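3.2 Collection of Demonstrations

All demonstrations were recorded on the two-arm tabletop cell at the Staketti laboratory. Both arms are fixed to a common rail along the front edge of the table, and each ends in a gripper. The operator controls them through a pair of smaller leader arms with the same joint layout. Joint angles are read from the leaders and sent to the followers as position targets, with no filtering beyond a limit on joint speed. We did not use force feedback. Operators therefore judged contact by eye and, to a lesser degree, by the lag that builds up between leader and follower when the follower is blocked.

The task family is table setting. An episode starts with a plate, a cup and a spoon on or next to a cloth placemat, and ends when the three objects match a target layout or when the operator gives up. The start layout was drawn from a list of 27 arrangements prepared in advance by Nautiyal. Between episodes a second person reset the table by hand, using a printed card. Reset errors of a few centimeters were accepted and left in the data.
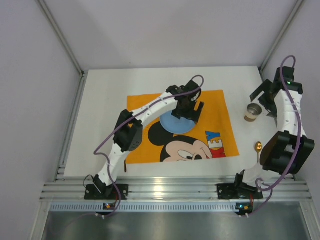

Four operators took part: Awan, Boonyarit, Rahimi and Shahbazi. Two had used leader arms before and two had not. Each completed a practice period of 55 minutes, during which nothing was recorded, and then worked in blocks of eight episodes with a break between blocks. Fatigue was a concern in pilot sessions, where the later episodes of long blocks showed more regrasps of the spoon. Shorter blocks reduced this, although they did not remove it.

We placed few rules on how the task should be done. Operators could use either arm for any object and could move both arms at once. They were asked not to push the plate with closed fingers, as this tended to drag the placemat along with it, and to open the gripper fully before withdrawing from an object. A third rule, that the idle arm should return to its rest pose, was dropped after the first day. It lengthened the episodes and introduced pauses that the policy later copied.

3.3 Filtering and Labels

The full set contains 460 episodes. Each was labeled by its operator as a success, a partial success or a failure directly after it ended. A different member of the group then reviewed the recording without seeing the first label. Where the two labels disagreed, the episode was kept but marked, and it was used only in the ablation of Section 5.4. Most disagreements concerned the spoon, whose final angle was hard to judge from the fixed camera.

Failures were not discarded. Earlier work on the Urnow platform trained on successes only, and the resulting policy had little to draw on once a grasp had slipped. We therefore cut failed episodes at the point of failure and kept the part before it. Recoveries, in which the operator dropped an object and picked it up again, were kept whole and given a separate tag.

Pauses longer than a set threshold were shortened. A person who stops to think leaves a stretch of data in which the observation is constant and the action is close to zero, and a policy with a short history cannot tell when such a stretch should end. Shortening was applied to both arms together so that their relative timing was preserved.

3.4 Differences Between Operators

The operators settled into different habits. Rahimi gripped the plate at the rim from directly above and rarely changed this. Shahbazi preferred to approach at a slant – a motion that takes longer but leaves the wrist farther from its joint limit. Both strategies succeed, yet their average does not, and this was our main reason for choosing a policy class that can represent more than one mode. We also tried conditioning on operator identity, using the Deltton encoder without changes. The gain was small and is reported in Section 5.3 for completeness.

Less experienced operators moved one arm at a time in their first blocks and began to overlap the two motions later on. We considered leaving the early blocks out. They were retained because the slower episodes contained more of the fine corrections near contact, which are scarce in the expert data.

Shares: 8 | Comments (0)
Contact | © 2023 Fallahi | Back to top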